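The Green Cloth
Part one: Intake

The Clarklow contract covered 572 articles. The last of them reached the linen room at Betcombe in February, by itself, in a bag made for thirty. I signed the sheet and entered it as 1,076, the next free line in the ledger.

The article was a cloth of the towel type, light green. The form had a box for white and a box for other. I marked other. Under Maddocks rules an article marked other goes to the long table and stays there until its dimensions, edges and fold have been recorded. At twenty past four it was on the table in a heap, upper part bunched, lower part lying flatter, and the ledger was open at the correct page.

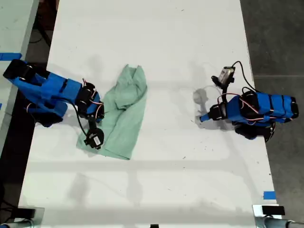 Part two: The Fold

The standard fold is in halves, then in thirds. The manual gives it one page. The tolerance at the edges is 15 millimeters, measured at the worst corner, and an article that exceeds it is opened and folded again.

On the first attempt the worst corner was out by 86. I wrote that down. On the second attempt it was out by 86 again. I checked the ruler against the steel one in the drawer and they agreed.

I knew two causes for a repeated error of that kind. The first is a cloth that was cut out of square. The second is a cloth that has been folded one way for many years and has kept the habit. A cloth of the second kind can be pressed and it will look corrected, then overnight it goes back. The manual does not cover it. It was told to me in my first month by the woman who had the room before me, and she had it from somebody at the old Undisport laundry, where they folded in thirds first.
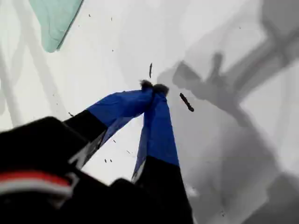 My method for faint creases is slow. I turn off the overhead lamp nearest the door, wait for my eyes, and look along the fabric from a low angle, one side at a time. The table helps in this. It is bright white and whatever is above it puts down soft gray shadows, and after enough years a person learns to read the shadow before the object. A crease has a shadow too, narrower than you expect. I found four of them, parallel, crossing the cloth where no fold of ours would put them. Thirds first. I measured between them and then measured again from the other side.

Undisport had been closed for eleven years. The Clarklow contract was two years old. There was no column in the ledger for this, so I used the margin – in pencil, which is permitted.

I considered the press. It was still warm at half past five and the work would have taken a minute. The article would have passed at the worst corner, and I could have closed the contract that evening with every line complete.

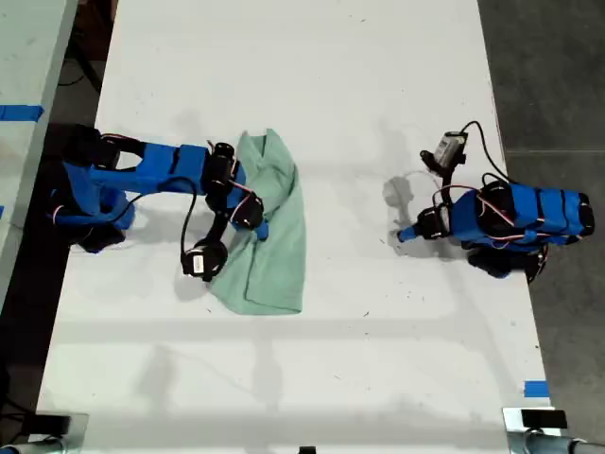 I opened the cloth out flat, found the first of the old creases with my thumb, and folded along it. Then the second. It went over with very little help. In thirds and then in halves, the worst corner was out by two millimeters.

I entered two. Under "fold" the ledger asks for S or N, standard or nonstandard, and N requires a countersignature from Clarklow. I wrote N and put the cloth on the shelf to the left of the door, on top of the white ones, and filled in the request for the countersignature. It went out with the morning bag. The reply, when it came, asked which cloth.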